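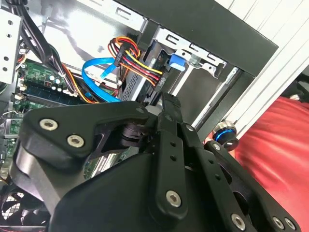
Slide 1. Inside an open desktop case, drive cage.

Retention and disposal of office records: notes for the Wirstead session

Start with scope. The talk covers files held on staff desktops, which the Hagedorn schedule treats as working copies. Email and the shared server have their own schedule. Skip the history of the schedule unless someone asks.

Define three terms before moving on. A record is a file that documents a decision. A working copy is anything used to produce one. A hold is a written order that stops disposal, whatever the schedule says.

Slide 2. Zandembridge kept everything by default. Searches got slower, and duplicate contracts with different dates turned up in the same folder. The review took 40 hours of staff time for one department. Pause on that figure. 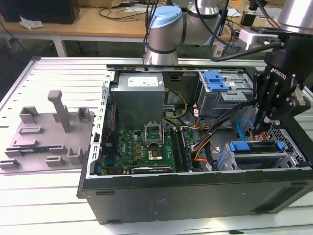
Does deleting a file satisfy the disposal rule?
Deleting only removes the entry that points to the data, so the rule is met when the storage has been wiped or destroyed and the log is signed.

Slide 3. Disposal log. Required fields are asset tag, method, date and 2 signatures. The second signer must not be the person who ran the wipe. Branen's log form has the fields in the right order - use it as the handout. 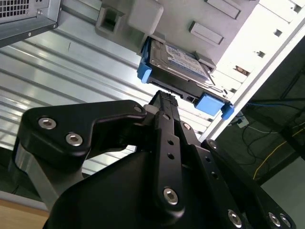 Slide 4. Hard disk drive in a blue caddy.

Keep the storage inventory separate from the computer inventory. Computers get reassigned and drives get swapped, and a list keyed to the computer tag goes stale. Key it to the drive serial number.

Holds come next. Check the hold list twice: when a drive is pulled from service, and again on the morning of disposal. Orders arrive between those points, and the first check will not catch them.

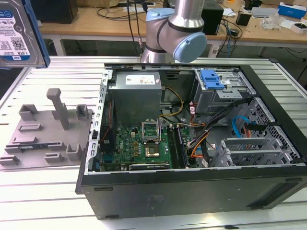 If the list has changed, the drive goes back on the shelf and the log line is struck through, initialed and left legible. Do not start a new page.

Last slide is the contact address for the schedule office. Leave it up during questions. Handouts are by the door.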